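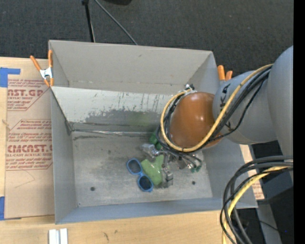

Gray metal bin on a wooden tabletop.

Dristirton wants to spend another $700 million on its clean energy fund, and I'd like to know what we got for the first $300 million. I read the progress report in October. It has 12 pages on "community impact" and one table of numbers, none of them for power produced.

Trevor Sedgwick, who represents my end of town, told the Rimell meeting that cutting the fund now would "send the wrong signal." To whom? My neighbors are getting a signal every month, with the surcharge printed on it. A household paying an extra $100 a year was promised lower bills by now.

I'm not against solar panels. I am against paying for a forecast after the forecast has failed. Show me the output from the Pelero site and I'll read every line of it.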